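Clubs > Plikow Robotics Club > Gallery > Grocery Sorting Project

Grocery Sorting at Plikow — Our Spring Gallery

Welcome, families and friends, and thank you for being so patient while we got this page together!
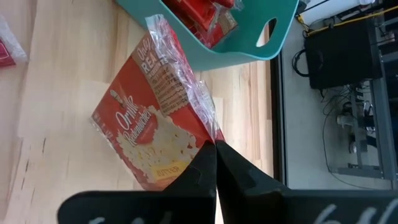

The club took on grocery sorting this spring after a long and fairly noisy vote, in which the maze-runner people lost by a whisker (they have been very good sports about it). The idea came out of the Hennessy challenge, where each team has to get an arm to pick up ordinary store packages and put them where they belong, and every member had a turn at driving, labeling or writing code before June rolled in.

We logged 284 practice grasps by the end of the term, and popcorn boxes gave us more to talk about than anything else on the list. Plastic wrap is shiny and crinkly, and our first program had real trouble deciding where a box ended — so the younger students spent two whole afternoons adjusting the settings, bless them, and wrote everything down in the green notebook.

Next year we hope to enter the Skurkier meet with the same project and a longer shopping list. If your child would like to join, sign-up sheets will be in the Wodura building by the front desk, and beginners are every bit as welcome as the old hands!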